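Kohlrabi bulbs splitting before they get big, is it the variety?

Posted by Plistia

I grow a pale green kohlrabi called Wenar in a raised bed. Seed went in 50 days ago. Most of the bulbs are still smaller than a tennis ball and several have cracked down one side. The leaves look healthy. We had a dry spell and then two days of heavy rain. Is this a fault of the variety, and can I still eat the split ones? Also, is the swollen part a root? My neighbor says it is a kind of turnip.

Sirkka Manninen
1856 posts

The swollen part is a stem. Kohlrabi is the same species as cabbage and broccoli, Brassica oleracea, and the bulb forms above the soil line. A turnip is a different species, Brassica rapa.

Splitting usually comes from uneven water. The skin toughens while the soil is dry, then the inside takes up water quickly and the skin gives way. I doubt the variety has much to do with it. Water deeply once or twice a week and mulch between the rows. Thin the plants to six inches apart if you haven't, as crowding keeps the bulbs small.

Split ones are fine to eat if the crack is clean. Pick them first. Cut off the leaves, peel the bulb thickly and trim away anything brown or soft. Rinse well, because soil gets into the cracks. The young leaves can be cooked like kale.
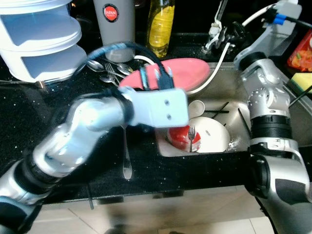

Sink and granite countertop

Peeled pieces keep a few days in the fridge in a covered container. Whole bulbs with no cracks keep for several weeks.

Cirbridge
39 posts

Mine split every year and I just eat them. Small ones taste better anyway. I tried Kun last fall and it split too, so I would go with the watering advice.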